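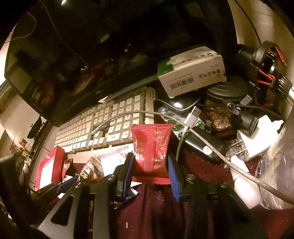
Jarrah Bolger wrote to us that the old version of this section told the reader to load the music before the list of teams was closed, and that at the Gavholm dance cover contest the songs then played in the wrong order for half the evening. We thank Jarrah for this remark. The order of the steps is now changed, and if you have a printed copy from before February 2018, please do not use it any more.

Section 4. Preparing a contest in Dara

4.1 Before you start

You need the Dara program on the computer at the sound desk, the Pandstead score pads for the judges, and the final list of teams. The list must be final. If a team can still cancel or change its song, wait with step 3 below.

Dara can hold 70 entries in one contest. If you have more entries, make two contests and give them different names, for example "Dance Cover Day 1" and "Dance Cover Day 2".

Caution: Do not connect the computer to the main speakers before you finish 4.2. The program plays a short test tone when it finds a new audio output, and the tone is loud.

4.2 Making the running order

1. Open Dara and choose New Contest. Type the name of the contest as you want the audience to see it on the big screen.

2. Choose the type: Dance, Vocal or Cosplay. The type can not be changed later. It decides which score sheet the judges will get.

3. Enter the teams. You can type them or import the registration file. After an import, read every team name slowly. Many fan groups write their names with stars, hearts or Korean letters, and some of these signs are lost in the import. Correct them by hand in the field Screen Name.

4. Drag the teams into the order of performance. When the order is agreed with the stage manager, press Lock Order. A small lock appears next to the contest name.

5. Add the music. Select a team, press Add Track and choose the file. Repeat for all teams. Solo singers should send the version without voice, and you should listen to the first 20 seconds of each file to be sure that it is so.

6. Press Check All. Teams without music are shown in orange, and teams with a track longer than the allowed time are shown in red.

Note: If you must unlock the order after step 5, the tracks stay in their places and do not move with the teams. Remove all tracks first, change the order, lock it again and then add the tracks one more time. We know it takes time. It will be improved in a later version.

4.3 Connecting the judges

1. Switch on the Pandstead pads one after another. Wait for the green light on each pad before you take the next one.

2. In Dara, open Judges and press Search. Each pad appears with its number.

3. Write the name of the judge next to the pad number. The audience does not see these names unless you turn on Show Judges.

4. Ask every judge to send a test score. The pads use channel 11 when they leave the factory. If the test scores come late or not at all, another device in the hall is probably on the same channel. Change it under Judges, Channel, then restart the pads.

Caution: Do not delete the test scores one by one. Use Clear Test Scores, otherwise the average of the first team will be wrong.

4.4 Cosplay contests

For cosplay the screen shows the name of the artist or the video which the costume comes from. Fill in the field Reference for each entry. Leave the field Track empty if the person walks to the general background music, and choose this music under Stage, Walk Music. It repeats until you press Stop.

4.5 If something does not work

Message 694 means that the track file was moved or renamed after you added it. Put the file back in its old folder, or add it again.

If the big screen stays black, check that Dara is set to the second display under View. Restarting the program during the show is possible, and the scores which were already received are kept.

For event halls that rent the complete set from Calimlim, the cables and the spare pad are in the lower part of the case. Charge the spare pad also. The next section explains how to show the results and how to print the certificates.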